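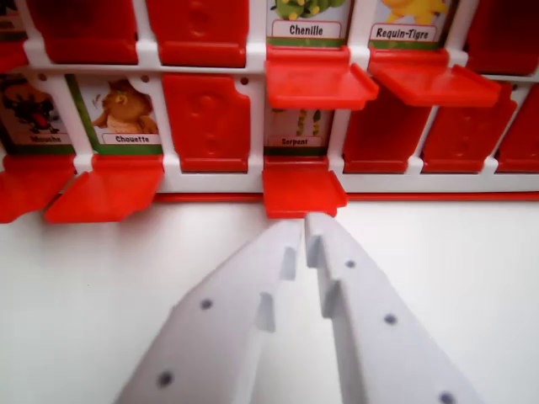
Chenille and tiger shark, flaps down.

Home Topics Workshop Drives & Gearboxes Unanswered Join Log in

Chewed-up keyway on a conveyor drive shaft, can I save it?

Siyabonga Nkuna

Hello all, first post in this bit of the site so be gentle. I look after the machinery at a small feed mill at Primdale and we have a belt conveyor with a Gotorex gearbox on it, the old foot-mounted sort with a solid output shaft. For a few weeks there was a knock every time it started up. I put it down to the chain, adjusted the chain, knock still there. Took the sprocket off in the end and the keyway on the shaft is a mess. One side is hammered over so the slot is wider at the top than at the bottom, and the key came out with a step worn in it. The sprocket bore has a bit of a mark but not much.

The hour meter says 364 hours since the sprocket was last changed (before my time), which seems quick to me. The belt starts and stops all day long and it gets loaded while it's standing, if that matters.

What I'd like to know is whether I can just make a fatter key and file it to fit, or whether the shaft has to come out. I've also got a mate telling me to fill the slot with weld and cut a new one. The gearbox itself is quiet and doesn't leak and I'd rather not open it if I can help it. A new shaft has been quoted at up to 1130 euros before anybody has touched a spanner, and the mill isn't rolling in it.

Oh, and the sprocket is held by one grub screw over the key. I've a feeling that's half my trouble.

Anitha Krishnan

Your feeling about the grub screw is a good one! I've had two of these and both times it was the sprocket being a loose fit on the shaft that did the damage. The key is there to carry the turning load but it needs the hub to be snug, otherwise every start gives it a little whack and all those whacks add up. Stopping and starting under load makes it much worse, so I don't find your hours surprising at all.

First thing, measure the shaft with a micrometer in a few places where the sprocket sat, and measure the bore too. If the shaft is still round and on size you've got choices. If it's worn down as well as chewed at the slot, you're into a proper repair or a new one, and I wouldn't mess about with keys.

Supposing it's round, a stepped key is perfectly respectable. You have the shaft slot milled out to the next width up, just enough to get clean straight sides, leave the sprocket slot as it is, and make a key that's wide at the bottom and standard at the top. Please don't file the slot by hand. I tried it once on a mixer (I was younger and in a hurry) and it looked lovely and lasted until the end of June. The sides have to be parallel or the key only touches at one corner and off you go again.

The other way, if the shaft is long enough, is to cut a second keyway on the opposite side and leave the bad one empty. Ask somebody who can work out the strength before you do that though, because you're taking more metal away from a shaft that's already had a hard life. Have a look for cracks at the end of the old slot as well, with dye if you can get some. If there's a crack, stop there and buy the shaft.

I'd leave the welding alone. On a shaft still sitting in the gearbox you've got heat going straight towards the oil seal, the weld can pull the shaft out of true, and if you don't know what steel it is you can end up with a hard brittle patch just where you don't want one. People do get away with it.

And when it goes back together, swap that sprocket for one with a taper bush. Teditz do them and so do plenty of others. It grips all the way round, so the key has a much easier time. Tighten the screws evenly, run it for an hour, then go round them again.

brasspot

just weld it mate. did one on a quarry screen at Lūse years ago and it was still going when i left. wrap a wet rag round the seal. Or put key in with the strong green retaining stuff, that'll hold it while you save up for a new one

Siyabonga Nkuna

Thanks both. Measured it this morning and the shaft is round and on size, it's the bore that's slack. No dye here but I've ordered a can. If it's clean I'll ask the machine shop about the stepped key and get a taper bush sprocket at the same time. Does anyone know if they can mill the slot with the gearbox whole, or will they want the shaft on its own?

Anitha Krishnan

Mine did it with the gearbox bolted down on the mill table, so it can be done if it'll fit. Drain the oil first and tape over the seal to keep the chips out. Ring them with the overall size before you load it in the van.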